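Progress report to Stokel, August
Project: Handling cell for the Kobori picture store
Prepared by Blair Lindsay

Work this period stayed in simulation. The Milik gripper model ran 1153 trial grasps, 394 of them on framed paintings and the rest on hand tools. Framed works remain the harder case, and carved corners are the main reason.
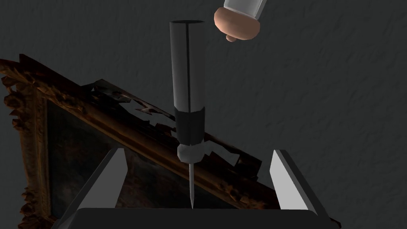
Screwdriver upright between the open fingers, gilded frame behind. Simulation.

Tool handling is ready for bench tests at Priltden. The plan is for the arm to pass tools to the technician, who now climbs down for each one.

Staff effects. Nobuhle Maluleke met with the handling team twice. Their first concern was lifting: two people carry every large frame today, and they want a person to keep the final say on each lift. We have written that into the procedure – the arm waits for a button press. No posts are being cut. Two handlers will retrain as cell operators, with 108 hours of paid training each.

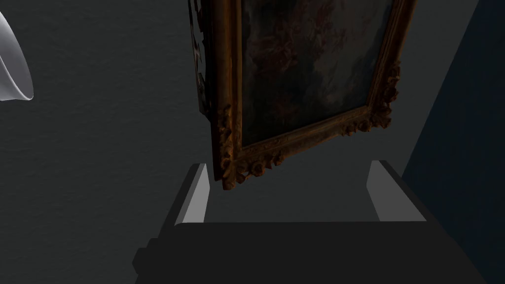
Corner of a tilted painting above the gripper, fingers not yet closed. Simulation.

Still open: padding for the fingers, and who signs off when a frame has loose carving. The handlers want that to be a conservator – we agree, but the hours are not in the current budget. A revised cost sheet will follow with the next report.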